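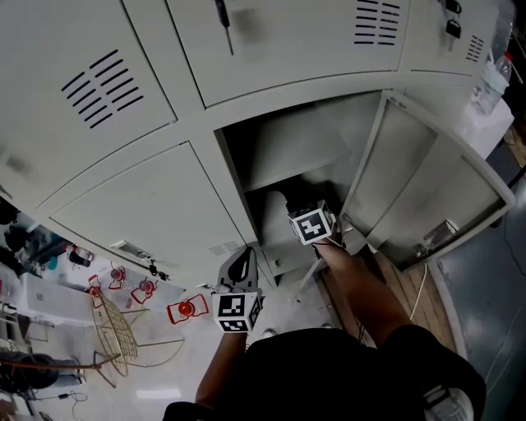

Torbjørn Bråten wrote in after the last issue to say that two hands is one too many, and that he'd rather see a single gripper demonstrated well before anyone adds the second. Fair point, we argued about it all week. Still going with two.

Locker task, status as of December 1, 2023. 1292 demos kept, 500 thrown out, mostly bad tracking when a marker cube goes too deep in the compartment. Keep the cubes facing out where you can. Slow down at the shelf. Slower than feels natural.

Door open, reach in, grasp, back out. Same order every time please!! Left gripper stays near the opening till the right one is clear. If you bump the door just stop and redo the whole thing, dont try to save it.

Remote control sessions at Detstead are on hold, lag is still awful. Söderlund is looking at the link, no date yet. So hand-held demos only for now, both sites.

Skemwood people: your drawer set is in, thanks, havent had time to look at it properly. Gondville still owes us the left-handed takes.

Next up is closing the door with somthing already in the gripper. Want to start in January. Send names if you want a slot, mornings go first.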